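Household robots still slow at the small jobs, Lernatum finds

2 min read

PLIRIVIER — Machines can now handle a few household chores without help, but they remain too slow and too clumsy for most homes, according to test results released in February by Lernatum, a research company based here.

The company scored 2278 attempts at everyday tasks, from folding towels to restocking a shop shelf. Its robot, called Cisto, finished 1806 of them. Most of the failures came in jobs involving glass, water or soft items.

Flowers were among the hardest. Cisto completed 43 percent of its attempts to move a filled vase across a table, and it took more than 2 minutes each time — a person needs a few seconds.

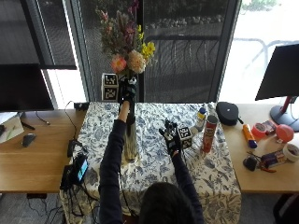
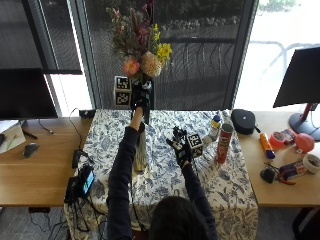
A gloved left hand holds the vase in the two views across the table.

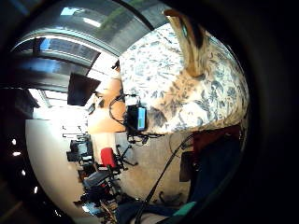

Lernatum said it will keep recording people at work through the spring, with more time given to kitchens and dining tables. Shop-floor tasks will get less attention, as boxes and cans already give the robot little trouble.

Hamdy, a grocery chain that tried Cisto in one store overnight, said it has no plans to buy the machine this year. The chain said the robot stocked cans well but stopped whenever a package was crushed or torn.

Lernatum has not set a price or a sale date for a home version.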